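Subject: Re: [home-automation-chat] So can they do the dishes yet?
Date: 2024-05-26
List: home-automation-chat
From: the one with the leaky garage

Hello all,

I've been meaning to answer this one since it came through, and then the garden got hold of me, so please forgive the delay. I'm quoting the part I want to answer and trimming the rest, as the list rules ask.

> I keep seeing videos of arms folding towels and I keep
> wondering who films the other ninety tries. My mother is
> getting to the point where she could use a hand in the
> kitchen, and I'd like a straight answer from people who
> tinker. Can a machine put leftovers away? I don't need it
> to cook. I just want the lids on the boxes and the boxes
> in the fridge. If the answer is "not for years" I would
> rather know now and spend the money on a nicer kitchen
> and a person who comes by.

First of all, I'm glad you asked it that way, with your mother in it, and I hope she's doing all right. My straight answer is to spend the money on the person who comes by. I say that as somebody who loves this stuff and has a garage full of it (the roof still leaks, thank you to everyone who wrote in March with advice about flashing!).

Now for the longer answer, which you can skip if supper is waiting. I help out a bit with a small hobby project called Skevlow, and leftovers are just the kind of chore we like to argue over. Picking up a box with a lid sounds like nothing. Your hand does a dozen little things without asking you. It feels for the rim, it squeezes a little less when the plastic gives, and one thumb goes looking for the clip while the other fingers hold the box still. Two stiff fingers that open and close can do some of that and are hopeless at the rest. Clear plastic is its own misery, too, as anyone here who has worked with a cheap depth sensor will tell you. The camera looks straight through the wall of the box and decides the box is somewhere else – or that there's no box.

Over the spring we wrote down 818 tries at moving a lidded container from one spot on a table to another. That's only moving it, mind you, with the lid already on. I was pleased with how many of those went fine. Then we tried closing the clips, and I was a good deal less pleased. It would get 2 sides down nicely and pop one of them back up while it worked on the next. I laughed the first time and went to make coffee after that.

The folks on the Statach side of things (same hobby, different garage) think more practice data is the cure, and they have 3,069 short clips saved up to make their case. They may be right! I lean more toward softer fingertips and a better sense of touch, but I've been wrong on this list before and the archive will happily remind you.

On the shop floor it's a kinder story. A friend of mine packs parts at a place that uses a Romex cell for one size of tray, the same tray all day, in the same fixture, and it runs along very well. A kitchen has seven kinds of box and none of the lids match.

I've put two pictures in so you can see the job from the fingers' end of it, one with the gripper open over the table and one with it at a clip-lid box.
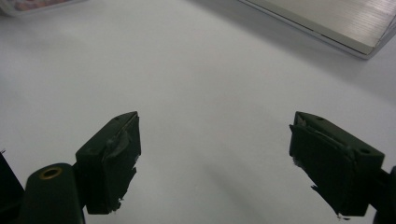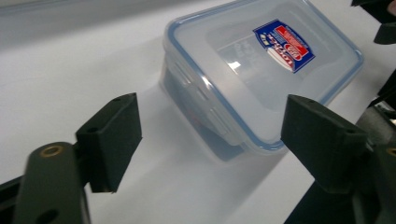 WHAT I'D BUY INSTEAD, FOR NOW

For your mother, I'd look at containers with one big soft lid that presses on, so there are no clips to fight. A rolling cart between the counter and the fridge is a wonderful thing as well – my own aunt swore by hers. And if you'd still like a gadget to play with, write to me off list and I'll send you the Nedeljković parts list, which is cheap and pretty forgiving of beginners.

Do let us know what you decide, and give her my best.

Warmly,
the leaky garage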